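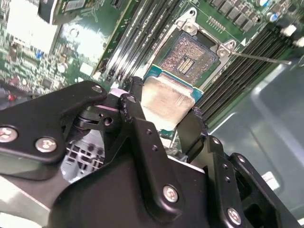 Speaker notes: Observing a transitional vote
Delivered by Emília Havlíček, July briefing for partner missions

Opening (stay at the lectern until the room settles)

Excellencies, colleagues, good morning. My remarks concern the observer mission to the constitutional referendum and what the interim authorities have agreed to since our last meeting. Printed copies of the statement are at the door.

The mission was invited by the interim government and by the two largest opposition groups. All three signed the same terms. Observers may enter any polling place without notice, remain through the count, and receive a copy of the signed tally sheet.

Deployment

We covered 1112 polling places in 13 provinces. Long-term teams arrived 17 days before the vote. Two districts near the northern border were not visited, and our findings do not extend to them.

(Pause. The delegations will want to note the districts.)

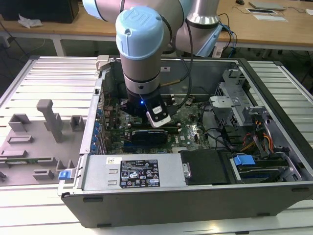 Voter lists remain the main concern. Citizens displaced by last year's unrest were told to register where they now live, yet the deadline passed before many local offices had reopened. We received 3000 written complaints on this point alone. The electoral authority has promised a reply to each of them, and we have asked that the replies be made public.

On the conduct of the security forces: officers stayed outside the polling rooms in most places we observed. Where they entered, they did so at the request of the presiding officer. Do not go beyond this wording if pressed.

Talks between the parties

The second round will resume at the Skála conference center. The agenda has three items: the release of detained party members, the date of the parliamentary election, and access to state broadcasting. The opposition has asked for the first item to be settled before the others are opened. The government has not yet answered. 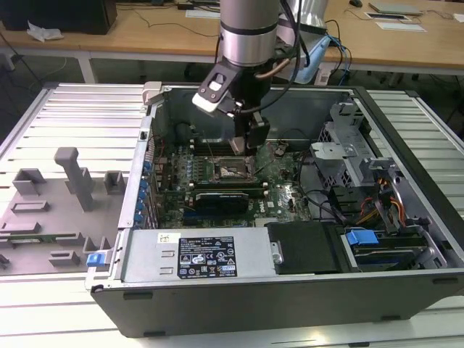
Our mission takes no position on the order of the agenda. We have offered a meeting room, interpreters and a note taker, and both sides have accepted.

Questions

Take the foreign ministry first, then the press. Refer questions about sanctions to the political section. The final report will be sent to all delegations before it is released. Close at 11:30.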